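Home | Gripper Kit | Firmware | Recall & Repair FAQ | Forum | Contact

Pad Slip FAQ: Hand-Held Gripper, October Batch

Last updated 19 February 2020 by Czesław Baran, Botideo support

What went wrong?

The finger pads let go. On grippers from the October batch, the adhesive behind the pads creeps under load, so the pad slides toward the tip while the fingers stay where you put them. You squeeze, the log says you are holding something, and the something is on the floor.

How many units are affected?

We shipped 90 grippers in that batch and have confirmed the fault on 62. The other owners either have good ones or haven't opened the box.

Is it dangerous?

Mildly. Our one injury report concerns a toe and a jar of pickles. Please stick to light things until your pads are replaced: no glass, no knives, nothing hot.

Which tasks show it?

Thin, smooth, upright things. A fat object spreads the load over the pad and hides the problem for weeks. Sticks and chopsticks are merciless, so we use them for the check.
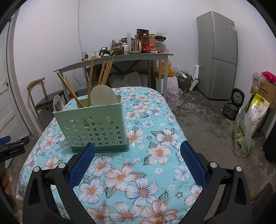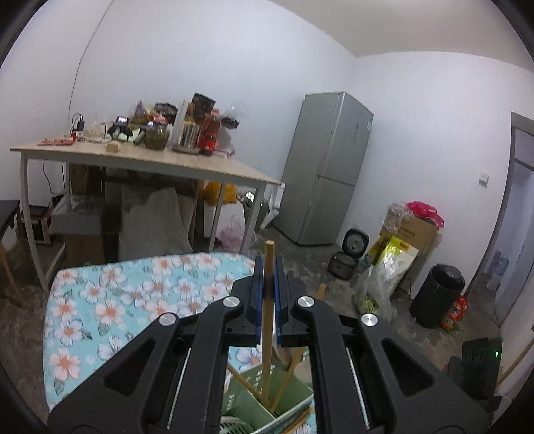 Open fingers at the utensil holder; elsewhere, a single stick held upright between the blue pads.

Reading time: 2 minutes

How do I run the check at home?

Draw a pencil line across the pad edge and onto the finger. Pick up one wooden stick, hold it for 10 seconds, put it back. Do that 80 times. If the two halves of the line no longer meet, you have a bad pad and a sore wrist. Send us a photo of the pencil line.

Can I just glue it back?

Czesław Krawczyk in our Wosham workshop tried superglue. It held beautifully until he needed to take the pad off, and we now own a very expensive paperweight. Wait for the kit.

Why did the software report a good grip?

It measures how far the fingers have closed and knows nothing about the pads. Modora, our logging app, will get a slip warning in the next update. Until then, treat "grip OK" as an opinion.

What about recordings I already made?

Keep them, but mark any session with unexplained drops. Don't delete the drops. Our engineers would like to see them, possibly as penance.

Who pays?

We do, including postage both ways. The adhesive came from Urbańczyk, and that conversation is ours to have.

Botideo Support, Wosham workshop | © 2020 Botideo | Back to top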